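Gridstead Community Boards > Learning & Outreach > Youth programs

Topic: Summer health careers camp for teens – what actually gets them talking?

mansour_mom52
We just wrapped the second year of the health careers camp over at Dromley and I'm still buzzing, so forgive the long post. Five days in July, kids going into ninth and tenth grade, mostly from the small towns up the valley. Last year it was lectures in the morning and a tour in the afternoon, and by day three they were asleep. This year we flipped it. Hands on first, talking after, and wow, what a difference! I had kids staying through lunch to ask how you get into respiratory therapy.

The big hit was the nursing skills room. They took pulses, practiced handoffs with a partner, learned to give a report in under a minute. A girl who hadn't said a word since drop-off gave the best handoff of the whole group and then did it again for her grandmother on family night.

What I'd love to hear from others: how do you keep it going after the week ends? We have a group chat and a plan for one Saturday-type meetup in the fall, and that's it. 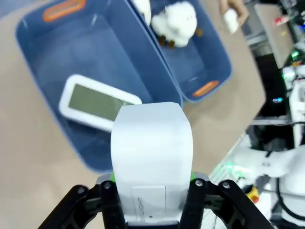 Skills room, Dromley

Heikki Hakala
Congratulations, that sounds like a great week! I helped with a similar camp for years and hands on first is the way to go. The one thing I'd push on is the group chat. Ours was lively until school started and then it was three kids sending each other memes. What worked better was pairing each camper with a nursing or pharmacy student who sent them one real message a month. Some of those pairs are still in touch.

tallgrass_tutor
Agree on hands on, don't agree on mentors. We tried it with college students and half of them vanished at midterms. Nothing sours a 14 year old on health care faster than a mentor who doesn't write back. If you can't guarantee the adult end of it, don't promise it.

Heikki Hakala
Fair. We lost a few too. We started asking for second-year students only and had them sign up in twos, so each camper had a backup. It got a lot better after that.

mansour_mom52
Ooh, sign up in twos. I'm stealing that. tallgrass, what do you do now if you dropped mentors?

tallgrass_tutor
Return visits. Same kids, same building, one afternoon in October and one in February. We teach something new each time so it isn't a reunion. Costs us a bus and sandwiches. More than half come back for both.

Leandro Lorente
Jumping in from the Mansour side of the county. We run a smaller one, 10 kids a session, and I think small is the secret. With 10 everybody gets a turn at everything and you know their names by the first snack break. I've seen the big camps with 52 kids in a gym and I don't see how anyone learns to take a blood pressure in there.
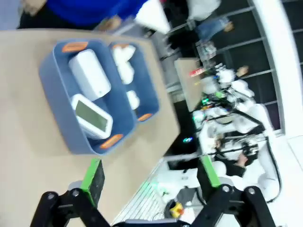

Our stations are where I spend most of my prep time, and I have opinions! Every table gets the same kit laid out the same way, so a kid who moves from one table to the next isn't starting over. I like a divided tray for it, the blue-gray kind with the orange tabs on the rim: devices together in the wide side, small stuff in the narrow side. Then the first job at each station is for the kids to put it back how they found it. They grumble on day one and by day four they're correcting me.

mansour_mom52
Leandro, we had close to that many in our group and I promise they learned! But we split them into teams with an adult each, so maybe we're saying the same thing.

Leandro Lorente
Maybe we are. I'd still rather run three small weeks than one big one. You get three tries at fixing your mistakes, too.

pine_and_pager
Three small weeks is lovely if you have staff for three weeks. Our hospital gives people one week off the floor and that's generous. Please don't make new organizers feel like they're doing it wrong if they have one shot at it.

Leandro Lorente
Didn't mean it that way, sorry. One week is terrific. Do the one week!

quietcorner
Can we talk about money? Our families can't pay, and our grant was 4000 dollars total, which has to cover food, shirts, a van and anything the kids touch. I cut the shirts. Was that dumb?

mansour_mom52
Not dumb! Feed them well and skip the shirts. Though I will say our kids wore theirs all summer and two of this year's campers signed up after seeing one at the pool, so if you ever find a sponsor, go for it.

tallgrass_tutor
Cut the shirts, keep the van. Transportation is the whole thing in rural counties. We had 277 flyers go out our first year and hardly any sign-ups. Then we added a pickup stop at each middle school and filled up.

Heikki Hakala
Seconding the van. Also ask the kids' own communities who should be teaching. The best hour we ever had was an elder and a midwife talking together about births in the old days. No slides. The kids asked questions until the van driver came in looking for us.
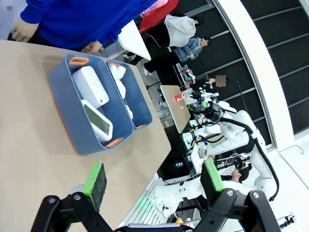
And pay those people, please. A gift card and a thank-you note isn't enough when someone drives two hours to be there. We put the speakers first in the budget and worked out lunch with what was left.

quietcorner
That's a really good point and I'm moving some numbers tonight. Thank you all, this thread has cheered me up a lot.

pine_and_pager
One more for the list. Has anybody used Flultora for sign-ups and the medical forms? Our paper packets come back with half the allergy section blank.

tallgrass_tutor
We used it one summer. Fine on a computer, a pain on a phone, and most of our parents only have a phone. Went back to paper and I call every family the week before. Takes two evenings.

mansour_mom52
We're on it and I like it fine on my phone? Might have changed since you had it. But I call every family too. You learn so much on those calls – one dad told me his son wanted to be a paramedic and hadn't told anybody at school, so we moved him to the ambulance group and he was thrilled.

Leandro Lorente
Love that. Calling families goes on my list for next summer. Mansour mom, would you share your daily schedule? Especially how long you gave the skills room. Ours is 40 minutes and they're always annoyed when I move them along.

mansour_mom52
Sure! An hour and a half, with a snack in the middle. I'll type up the rest after supper and post it here.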